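2004-07-08

Second day of setup for the fair, home arts and produce building. Writing this up tonight so Kevin has it before he starts on the shelving.

Entries closed at noon. Final count from the office is 374, up from last year, and most of the increase is in jams and pickles. Quilts are down a little. Saoirse thinks the new hanging rule put people off (sleeve on the back, no clips) and she may be right. I had two calls about it in January when the premium book went out and should have paid more attention.

Pickles need more room than we gave them. Moved the Duvell rack from the north wall to the end of row 4 and put the dried beans where it had been. The rack still leans. Shimmed the left foot with cardboard, which will do for tonight but not with full jars on it. Kevin, please find a proper wedge.

Labels: the Poltari printer stops every 20 tags and has to be switched off and on. Did the whole vegetable section that way. Noreen is bringing her own ribbon cartridge in the morning. If that does not fix it we write the flower tags by hand.

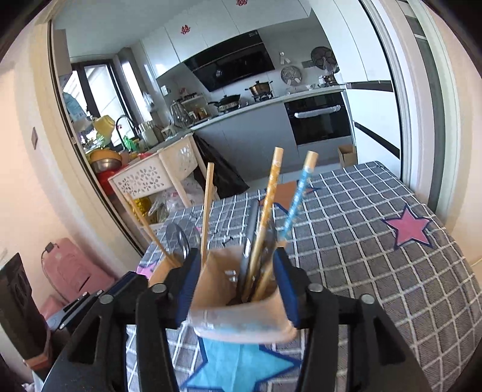

Chopsticks and spoons in the paper cup, checkered cloth.

Judging sheets checked against the premium book. Found 2 mistakes. Class for "other relish" was missing from the canned goods sheet, and the peach pie class was listed under yeast breads. Both corrected in pencil on the master. The typed copies still have to be redone - Eamon has the file.

Ms. Adamczyk asked again whether honey can be shown in plastic. The book says glass. Told her glass.

Lamp over the cut flowers runs too warm. Held a hand under it at stem height for a minute and would not want to be a dahlia. Raised it one link on the chain. Check again after the doors have been shut a few hours.

Still to do: rope for the quilt aisle, water for the flower tubes, key to the side door (Dardo had it last), sign for the scarecrow entries.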